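Tuneck sorting bins: surfaces and wear

Zumolthorpe workshop, bay 17. Page kept by Tania Majumder. Last updated Jun 24, 2007.
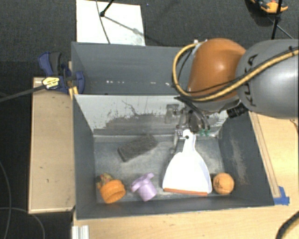
The bins have been in daily use since the bay opened. They are open-topped, painted dark grey inside, and stand in adjoining pairs. Most of the enquiries we get are about paint, so this page deals mainly with that. Dimensions and fixing details are on the Reltgate drawing, sheet 119, and are not repeated.

Sides
The sides slope inwards, so the floor is smaller than the opening. A small item dropped near the rim will normally slide down to the floor. A flat item may rest against the slope, and should be laid down by hand if its position matters.

Far wall
The far wall of the nearer bin has the heaviest wear. The upper part is whitish grey and badly scuffed, with ragged darker patches over the lower half. Repainting this wall alone is not advised. The new coat will stand out against the other three and will not hold unless the old surface is rubbed down first.

Left and right walls
The left wall is still an even dark slate. The right wall has a pale scrape down the middle. Touch up scrapes of this kind with the Lachance grey, two thin coats, 25 minutes between coats. One thick coat will run on the slope.

Floor
Mottled bluish grey, scratched, with pale scuffing. There is a light, reflective seam along the far edge. Clean the seam with a stiff brush and do not use a scraper on it. Floors are inspected every 25 working days and the result is entered on the bay sheet.

Dustpan
White, with a narrow handle and a broad, bell-shaped scoop. The rim at the side is raised and has a faint bluish-lavender tint, strongest on the right. The handle has a small round hole near the tip. Against the dark paint a white pan is easy to find, and we have stopped ordering the grey ones for that reason. Thérèse Chan has the part number.

Partition
The two bins are separated by a partition. Check both faces when inspecting and record them separately, as sheets filled in before May gave one entry for the pair and cannot be compared with the present ones.

Corrections to the paint notes should go to Tania Majumder. Requests for the drawing go to the Reltgate office, quoting the sheet number.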